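Toothpaste in the caddy or flat on the table?

Zorka52
Started 5th May

We got one of those two-part caddies to tidy up the brushing gear. My brush stands up fine but I keep leaving the toothpaste lying on the wood. Mine is a white tube with a screw cap and big black Japanese lettering on the label.

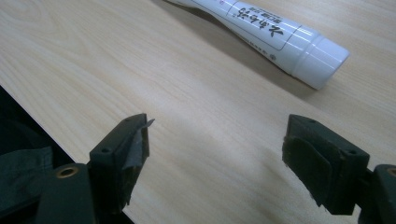

Replies

Keogh17
Cap down in the small side. The paste settles near the cap and you waste less.

Trutton
Disagree. Cap down gets gunky and then you're scrubbing the bottom of the caddy every week. I lay mine flat and wipe the bench.

Keogh17
Only if you don't wipe the cap first.

Zorka52
Brush is in the larger left side at the moment, the pink one. Smaller side is on the right. Toothpaste is the thing I can't settle.
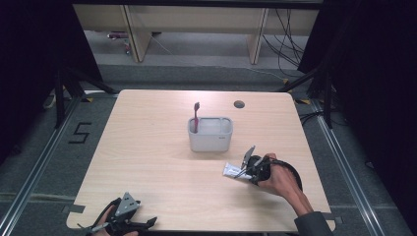
Reading time: 1 min

Sokthorpe
I'd swap them. Toothbrush in the small side so it can't flop about, tube in the big one. A full tube is wider than you think at the crimped end.

Trutton
Still says flat to me. Plenty of table there.

Zorka52
Will try the swap and see how it goes when the tube is half empty. Cap up for now, sorry Keogh.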